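29 September 2019

Up before the heating came on. Porridge, then the bus to Loltside with the bag of bowls on my knee. The driver asked if I was moving house. I said only the crockery.

Finished off the cupboard in the back kitchen first. It has been on my list since March and I was tired of looking at it. Most of what was in there can go to the sale at Stindstead. I kept the big jug and the two sieves. The lining paper had stuck to the shelf and took a butter knife and a lot of hot water to get up. Underneath was a newspaper with an advert for Clunex floor polish, which I read standing up and then put in the bin.

Ekua Sarpong came in at 11 with the shopping and we had tea. She thinks we should stop using the china for the children's lunches altogether and I agree with her. We lost another plate last week. Plastic bowls will do for soup, fruit, crisps, whatever it is, and they stack. She had the receipt from Mensah and I copied it into the book while she read it out. That brings what we have spent on the kitchen this year to 3,579, which is more than I had written down, so one of us has missed something. I went back through the pages as far as the new taps and could not find it. Will look again with my other glasses.

After that I wanted to see the colours on the wooden table. I had worried they would look cheap on it. They don't. The wood is pale enough to take them.
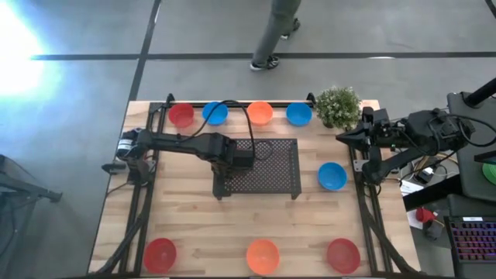 Red, blue and orange bowls on the light wood table.

I like the orange best. Ekua likes the blue and says orange makes everything look like tinned spaghetti. Iddrisu Kwofie was asked and said he would eat out of any of them. He had come to look at the drip under the sink, which was the washer, as he said it was in the first place. He would not take anything for it except a sandwich.

We talked about whether each table should have its own colour. Ekua is for it, as it would save arguments. I think it would start them. Left it there for now.

Lunch was the rest of the lentil soup, a bit thick. I let it down with water and it was fine. Wrote up the order for next month: rice, oats, tinned tomatoes, washing-up liquid, tea towels. The tea towels we have are more hole than towel. Napkins come in packs of 600 and I can't think where we would put them, but the small packs are dear. Asked Ekua to find out if Stindstead would split one with us.

Swept and mopped in the afternoon. My knee was sore by the end of it and I sat on the step for a while with the door open. Cold, but dry. Someone along the road was burning leaves.

Missed the early bus back and walked as far as the post office to keep warm. Posted the card to Auntie. Home by six. Eggs on toast, then ironed three shirts and gave up on the fourth.

To do tomorrow: labels for the cupboard, ring about the bread, take back the sieve that belongs upstairs. Find the missing receipt if there is one. Iddrisu wants his long screwdriver, and I think I put it in the drawer with the candles.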